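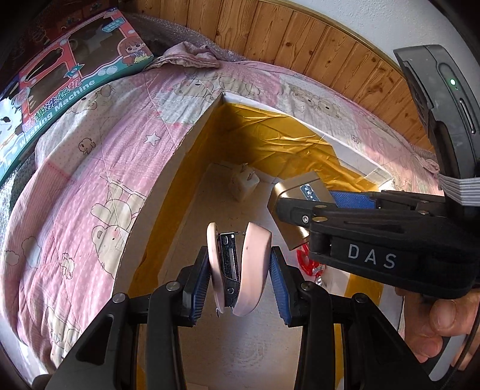 How far has the sorting and packing of donated household and school items got since the last report?
Roughly two thirds of the stock is sorted, and 700 parcels have gone out. The remainder should be finished by the end of May if the supply of boxes holds.

Progress report to the Chauke Fund
Prepared by Emese Bodnár, Rudach Reuse

1. Work done in this period

The grant pays for sorting, checking and packing small donated goods for families moving into their first settled home. We took in 1,055 items against the grant, mostly stationery, small toys, bedding and desk things. Each one is looked over before it is packed. Anything with a missing part goes into the repair crate, and Gleice Caldeira goes through the crate at the end of the afternoon.

Staplers have taken more time than planned. They arrive in donated desk sets and a fair number are jammed or have a weak spring. The check is now to open the stapler fully, look along the channel for bent staples, close it and try it on two sheets of paper. Marks on the plastic are accepted. A stapler that fails twice is put in the metal recycling.

Toys are kept in their own boxes where the box is sound. Where the writing on the box is in a language the family may not read, we add a plain label in English saying what the toy is and whether it needs batteries.

2. Packing materials

Bubble wrap is reused until it is flat. We bought 2 new rolls in this period and had budgeted for four. Cardboard boxes are harder. The Atton warehouse used to let us have its empties and now bales them on site, so we have been buying a small size from Kevow. They are adequate for desk items and too shallow for most toys.

Boxes are lined before anything goes in. Grímur Bergmann tried paper lining for a month and went back to plastic sheeting, as the paper tore when the boxes were stacked. We would like to return to paper if a heavier grade can be found at a similar price.

3. Bedding

Quilts and cot covers are washed before they are packed. The launderette has raised its charge for large loads, and this line will be slightly over at the end of the grant. Children's quilts go out quickly — we had none left on the shelf at the time of writing. Single adult covers are slow to move and we have stopped accepting them for now.

4. Problems

A batch of 70 parcels was held back after two were found to have loose scissors in them. All were opened and repacked, and scissors now travel in a sleeve taped shut. Charmaine Mofokeng has rewritten the packing sheet to cover this and a copy is attached.

The labels printed in the first weeks smudge when handled. The replacements are better but cost more.

5. Next period

Finish the remaining stationery and start on kitchen items. Aba Odoi will take over the parcel list from me in May. We ask the Fund to agree to the underspend on bubble wrap being moved to boxes, and would be glad of a reply before the next order is placed.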